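Kedcombe Laboratory Opens Its Doors to Visitors

2023-11-22

The Momalar Laboratory at Kedcombe welcomed nearly 300 visitors to its annual open day last week. Guests included students from local high schools, members of partner firms and residents of the neighborhoods next to the campus. The program ran from morning until late afternoon and covered the laboratory's current work on teaching robots to handle everyday objects by hand.

The day began in the main lecture room with an address by Hélène Morin, director of the laboratory. She thanked the guests for coming and described the growth of the program since its move from the old Nudham building in March. "The new space has allowed us to put the people who design the equipment next to the people who use it every day," she said. "We want our neighbors to know what is being done here and to feel free to ask about it."

Following the address, guests were divided into groups of 15 and taken through the three work areas on the ground floor. In the first, staff members presented the mechanical workshop, where parts for grippers are made and repaired. In the second, visitors were shown recorded sessions on a large screen and learned how each recording is checked before it is used for training. A recording that does not meet the required standard is returned to the operator with a written note, and the task is performed again.

The third work area drew the most questions. It holds the numbered stations at which operators carry out household tasks using a pair of handheld grippers, one in each hand. The grippers record the motion of the operator, and the recordings are later used to train the robot arms in the adjoining hall. Tasks now under study include the handling of cloth, the sorting of small parts and the setting of a table. Severyn Nechyporuk, who supervises the stations, explained that cloth remains among the most difficult materials for a robot because its shape changes each time it is touched.

"A person folds a towel without thinking about it," Mr. Nechyporuk told one group. "Our operators have to think about it, and they have to do it in a way that a machine can repeat." He added that new operators practice for 10 working days before their recordings are accepted. The cloth collection at Kedcombe currently contains 923 approved recordings.

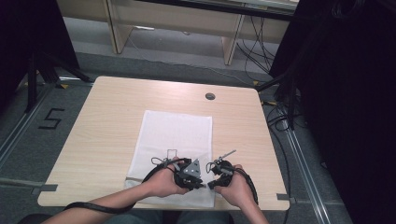

An operator holds a gripper in each hand over a white cloth at a Kedcombe station.

Several of the student visitors were invited to try the grippers for themselves under the guidance of staff. Each student was given a short period of instruction and then asked to pick up a cloth by two corners and lay it flat on the table. Written instructions were available at the entrance to the work area.

The afternoon closed with a talk on Lý, the laboratory's joint project on two-handed manipulation, followed by a period for questions. Topics raised by the audience included the cost of the equipment, the training of operators and the possible use of the results in hospital laundries. Ms. Morin stated that a summary of the questions and answers would be sent to all registered guests.

Schools and community groups that were unable to attend may request a separate visit through the laboratory's front office - groups should name a contact person and give a choice of two dates.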